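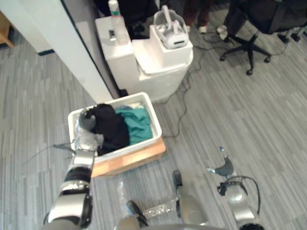 3.2 Sorting as deferred decision

Most households in the Zastdale study owned at least one container whose official purpose was laundry and whose real purpose was postponement. We asked 14 of them to keep a diary of what went into it, what came out, and how long the interval was. The longest interval belonged to a household that also owned the most containers. Radomir Matić, who coded the diaries, proposed a separate category for clothes that had been moved three or more times without being washed, worn or folded. We adopted it under the name "transit clothing," and by December it had become the largest category we had.

Color sorting was widely endorsed and thinly practiced. Of all the loads entered in the diaries, nearly 70 percent mixed dark garments with something else, usually on the grounds that the something else was small. Participants described this as an exception. Seven of them described it as an exception every week.

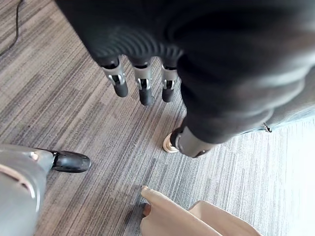 Figure 3. Floor level, carpeted room, Zastdale.

Outerwear fell outside the diary scheme altogether. Softić's checklist, on which ours was based, assumes that a jacket lives on a hook, and makes no provision for a jacket that lives on a chair, a door handle or another jacket. Bujar Georgiev rewrote the section twice. The trouble is partly one of construction: a garment with a zipper resists the neat rectangle that every folding guide ends in, and a metal pull like the one hanging at the hem in Figure 3 gives the pile a hard spot that participants complained about and then stacked things on. Carpet made matters worse, being soft enough to pass for a shelf. In rooms with bare floors, clothes were picked up sooner, though two diaries suggest they were picked up mainly in order to be put on the bed.

We return to the bed in Section 4.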